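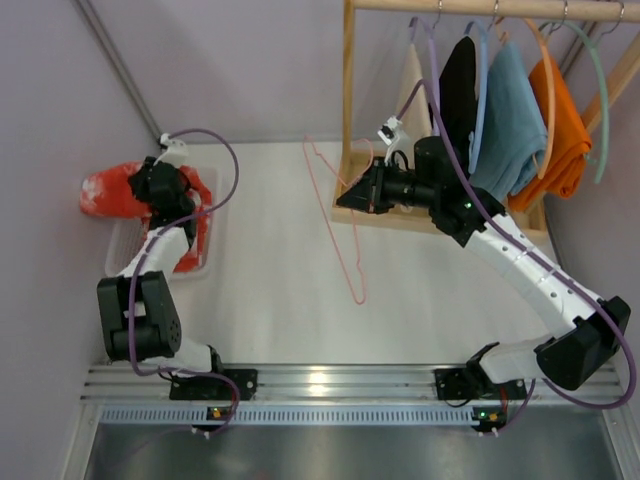
Red cloth with white speckles at the rim of a perforated white basket, and a wooden clothes rack.

The basket is the part of a laundry system that gets the least thought. Buyers compare drums, spin speeds and detergents, then carry everything in whatever fits on the shelf. A damp load left in a closed tub for a few hours will smell, and the usual response is to wash it again.

Perforated plastic solves most of this at low cost. Air moves through the side walls, and the material does not swell or stain. The weakness is the bottom. A basket that stands flat on the floor gets little air from below, so the lowest items stay damp longest. Margit Tangen, a textile technician at Westerberg, turns the load once by hand if it has to wait before hanging.

The rim matters too. Cloth hung over the edge dries faster than cloth bunched inside, but it takes a crease where it folds, and in cotton that crease survives until ironing. Knits are more forgiving. Tangen's advice is to keep everything inside the rim or take it straight to the rack.

Distance to the rack is a matter of layout. Renzo Costa plans utility rooms for Kidavari and puts the basket within 60 centimeters of the rack base, on the side of the user's weaker hand. The stronger hand is then free for hangers. He allows 2 baskets per household – one for dirty loads, one for clean – and objects to a third, which in his experience fills with unmatched socks.

Rack bases get less attention than they should. A wooden base needs a sealed finish if wet garments will drip on it, and the end grain should be checked every May, before the windows are opened for the summer. Costa recoats his own with a clear oil and leaves it overnight. The rack goes back into use the next morning, with shirts hung first and towels last.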